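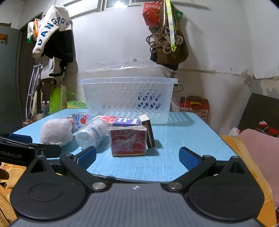 A plush toy on a light blue table. Soft toys are among the goods covered by the Draltden plan.

Draltden's toy swap promises big savings, but the numbers are thin

Draltden wants parents to stop buying toys and start trading them. Starting in June, a town-backed program called Trusia will let families hand in used toys for points and spend the points on somebody else's used toys. The town says a household could save $234 a year.

That figure deserves a second look. It comes from a survey of 66 households, all of whom had signed up for the Trusia mailing list before they were asked anything. People who join a toy swap mailing list are presumably keen on toy swaps. The survey asked what they spent on toys in the past year, then assumed most of that spending would stop.

Would it? A four-page summary released by the town offers no evidence from places that have tried something similar, and it leaves out birthdays and holidays, when most families do their toy shopping. Few grandparents are going to show up with a bag of points.

Nahom Tamiru, who ran a secondhand children's store on Wolde Street until last year, has doubts of his own. "I had boxes of stuffed animals I couldn't give away," he said. "Everybody wants to drop them off. Bikes and building sets go out the door the same morning. A plush bear sits there till you move it to the back."

Under the draft rules, every item earns the same 10 points whatever it cost new or how worn it is. Tamiru thinks that will fill the shelves with the cheapest things people own. The town's answer is that a sliding scale would be "confusing for families," though the same families seem to manage price tags well enough.

Cleaning is another loose end. Hard plastic can be wiped down. Soft toys need a wash, and some with battery packs sewn inside can't go in a machine at all. The summary says all items will be "checked and freshened," without saying by whom or how. Asked to explain, a town spokesperson said a cleaning guide was being written and would be ready before opening day.

The same goes for safety recalls. Donated toys often arrive without a box or label, and matching them to a recall list takes time. The plan sets aside one part-time worker for intake, sorting, recall checks and the front desk.

Then there is the space. Trusia will move into the old Jastden shoe store, empty for three years, on a lease of 74 weeks. The town would not release the rent, saying talks with the owner were still open. It did say the program would be "close to self-funding," but swaps bring in no cash, and the only income listed is a sign-up fee that has not been set.

Some of this may sort itself out. Closets in Draltden are surely full of things no child has touched in months, and a free place to pass them along would be welcome. A table in the library basement might do the same job for a lot less.

Residents can send written comments to the town clerk through the end of May. The full survey results have been requested by this site and had not been provided by 4 p.m.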